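What the Coton bench learned about table manners

There is a particular kind of quiet that falls over a room when three adults with engineering degrees watch one of their own try to put down a fork by remote control. We had a good deal of it in July. Readers who joined us for the drawer-opening saga last winter will know the arrangement at Coton: a person moves a pair of leader arms, the arms on the bench follow, and everything gets recorded so that the Primel policy can study it later and pick up our bad habits.

The new task is place setting. It was chosen at Zukeck over a long lunch, on the grounds that any child can do it. Any child has skin. Our operators have a wrist view, a slight lag and a growing dislike of cutlery, which lies flat, shines, and presents an edge that a fingertip is never quite under. The first afternoon produced 20 usable episodes and a new rule about language on the recorded audio.
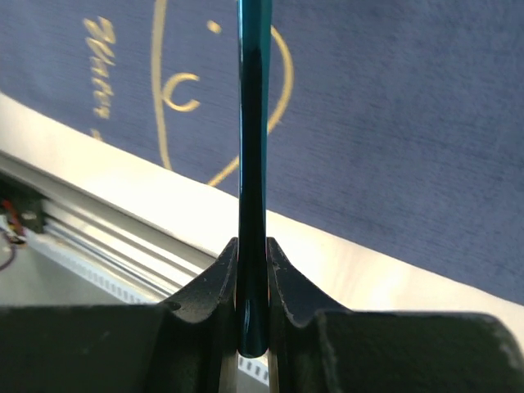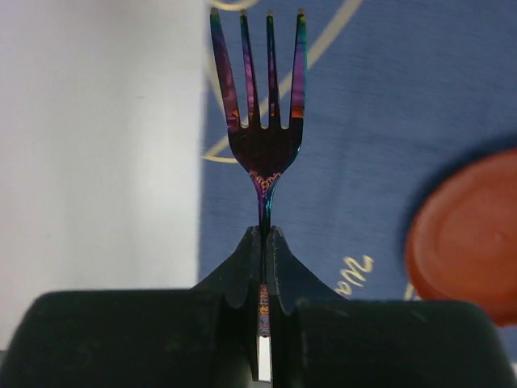
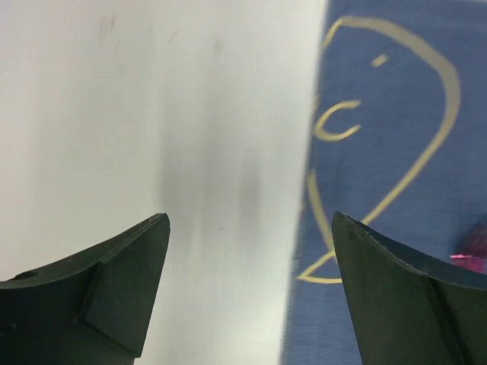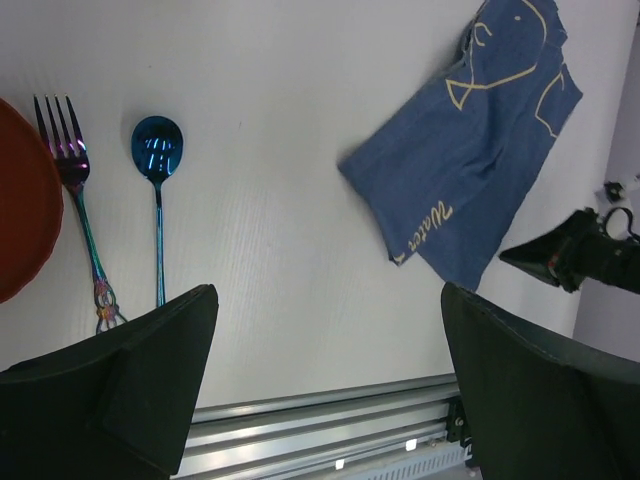 Place setting now stands at 3,742 episodes, and the people who recorded them have opinions. The strongest concern speed. A beginner hurries the approach and dithers over the grasp, and the policy copies both faithfully, so we now ask for one steady pace from start to finish. The second concerns where to take hold. With a fork held just under the decorated neck, tines straight up, the operator can at least see which way it is facing, and the demonstrations that start from a hold like that are easier to compare with each other. Grips farther down the handle are allowed but get their own tag. The cloth stays in the task, fish and all, despite a petition from the night shift.

We also threw out 187 episodes in which the operator paused for more than a few seconds with the fingers open. Primel had begun to treat hesitation as a step in laying a table, and would stop above the bench like a guest who has forgotten which fork is for salad. Retraining without those runs took about 30 hours on the Rafferty machines, and the long pauses are mostly gone. A shorter one remains. We have decided to call it poise until the next release.

Operators who want bench time should put their names on the sheet by the door. Mornings go fast.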